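The dried goods finally got their own shelf, and the first thing I did was take everything back off it. What follows is the system as of Apr 25, 2026. It will change again when I get tired of it.

## Starting point

The pasta used to live in a drawer under the counter. The drawer is deep, so packages went in flat and stacked up, and anything at the bottom stayed at the bottom. When I emptied it I found a bag with a best-by month of August, and the year was not a recent one. That bag went in the trash.

The replacement is a single open shelf, 93 cm wide. Usable height is limited by the shelf above it. Depth is enough for two short bags, one behind the other, or one long package lying front to back with a little overhang.

## Long shapes

Spaghetti is the problem case. The package is longer than the shelf is high, so it can't stand. Lying across the shelf it takes up width that four or five bags of short pasta could use. Front to back is the only orientation that makes sense, with the end of the bundle facing out.
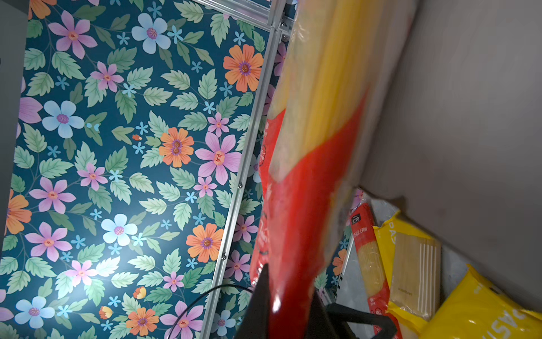

I tried decanting it first. Mireille Najjar lent me a tall Stetex jar, and the strands fit, but the lid only closed after I pulled out a handful, and then I had a jar plus a leftover handful in a rubber band. The jar went back to her. Spaghetti now stays in its original wrapper until it is opened. Once opened, the wrapper is folded over twice and clipped. A clip on the fold adds some length, so the clipped end goes to the back wall.

Linguine and bucatini get the same treatment. Only one of each long shape is allowed on the shelf at a time. Spares go in a box on top of the fridge.

## Short shapes

Bags of short pasta are easier and also more annoying. They stand up when full and slump when half empty. A slumped bag pushes its neighbor over, and the whole row leans.

The fix was a set of open bins from Bidton, the plain ones with straight sides. One shape per bin, bag upright, printed side forward. I don't write labels for anything that has its name printed large on the package or a window you can see the shape through.

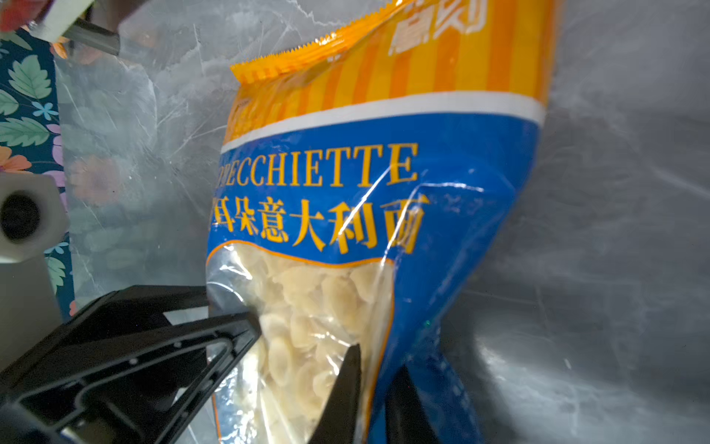 Orecchiette gets the bin nearest the stove, since it is the shape I cook most often. My standard batch is 570 g dry, which feeds the house and leaves enough for one lunch. For a single portion I use 100 g. I weigh both on the kitchen scale, because small cupped shapes pack differently every time and a measuring cup gives a different answer on each try.

Opened bags of short pasta get rolled down to the level of the contents and clipped. Squeeze the air out before rolling. If the plastic is stiff and the roll won't hold, use two clips.

## Rotation

New packages go behind old ones. I write the date of opening on a strip of masking tape on the back. Dalia Luik asked why I don't keep a spreadsheet. I did, for a while. It had 53 rows and was wrong within a month.

## Open items

- The bins slide on the painted shelf. A strip of liner is cut but not installed.
- Lasagna sheets don't fit any category above. They are standing on edge next to the rice for now.
- The box on top of the fridge is too high for anyone but me.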